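Caring for a wood table you use every day

Most kitchen tables get worn out by small things: a hot dish set down for a minute, a glass left overnight, a rag with too much cleaner on it. The notes below cover ordinary oiled, waxed and varnished tops.

Find out what the finish is
Put a drop of water on a spot that doesn't show. If it beads and sits there, you have varnish or polyurethane. If it soaks in and leaves a dark mark after a few minutes, the top is oiled or bare. Wax falls somewhere between the two, and a fingernail dragged across it will pick up a little.

Daily wiping
Use a cloth wrung out hard in warm water with a drop of dish soap. Wipe with the grain, then dry with a second cloth. Skip the all-purpose sprays. They dull varnish over time and strip wax in a few weeks.

White rings
A white ring is moisture in the finish, and it often comes out. Lay a dry cotton cloth over it and pass a warm iron across, no steam, for a few seconds at a time. Check between passes. Roscoe Lindgren, who refinished tables in Lovport for years, used plain mayonnaise left on overnight and got the same result on older varnish.

Dark rings
These are in the wood itself. On an oiled top, sand lightly by hand with 120 grit, finish with 220, and re-oil the whole surface so the patch doesn't show. On varnish the finish has to come off first.

Oiling
Twice a year is enough for most tables. I do ours in May and again when the heat comes on. Spread a thin coat, wait 15 minutes, and wipe off everything that hasn't soaked in. Spread oily rags flat outdoors to dry before you throw them away. Wadded up in a trash can, they can catch fire.

Crafts and messy jobs
Cover the top before glue, paint or ink comes out. Plain white paper off a roll is better than newspaper, as newsprint can transfer to a damp surface. Tape it to the underside of the table, never to the finish. Keep paint jars and wet brushes together on a tray with a raised rim, so a spill has somewhere to stay. Lift the paper as soon as you're done. If something has soaked through, wipe the wood right away and leave the table uncovered for 6 or 7 hours before putting a cloth back on.

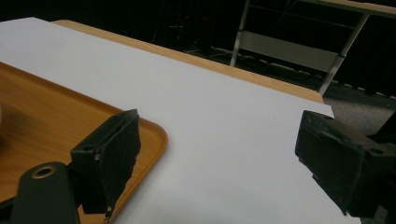 Dried white glue comes off varnish with a damp cloth laid over it for ten minutes and a plastic scraper held nearly flat. Use less water on an oiled top.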